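30 Mar 2023 – Garnstead bench, laundry folding

Continued with the Skitmont controller on the two-arm bench. Question is still whether this could do a household basket of washing unattended. Current view: towels maybe, shirts no.

Total now stands at 456 attempts, towels and shirts together. Of the last 60, all shirts, the first fold was acceptable in fewer than half. Main failure is the grasp at the collar. The fingers close on two layers when they should have one, or the reverse, and the next fold starts crooked. Sleeves are the second problem – a loose one gets folded under and stays there.

Speed: a shirt takes over 200 seconds start to stack. By hand, 5 or so if you don't care how it looks. Liew scoring sheet ignores time altogether, which flatters us. Will add a column.

Tried the lower grip force from the Drusard notes. Fewer double grabs, more drops. Put it back.

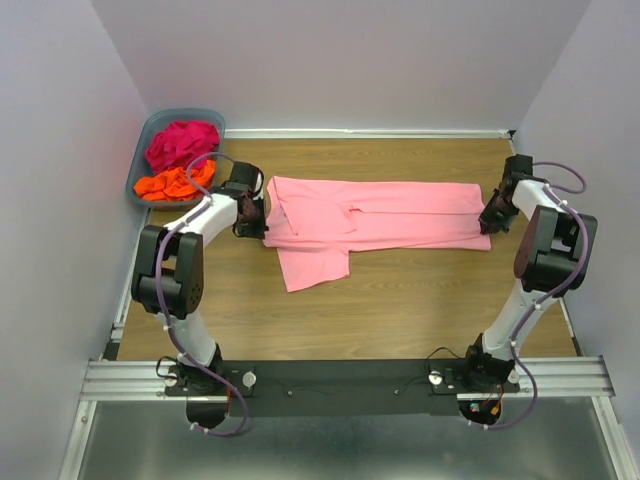 Pink garment laid lengthwise, one gripper at each end. Sleeve-like flap toward the front, other cloths in the basket at back left.

To do:
- rerun towels at the old grip force
- check cable slack on both arms before long runs
- separate "bad grasp" from "bad fold" in the log
- no shirt demo before July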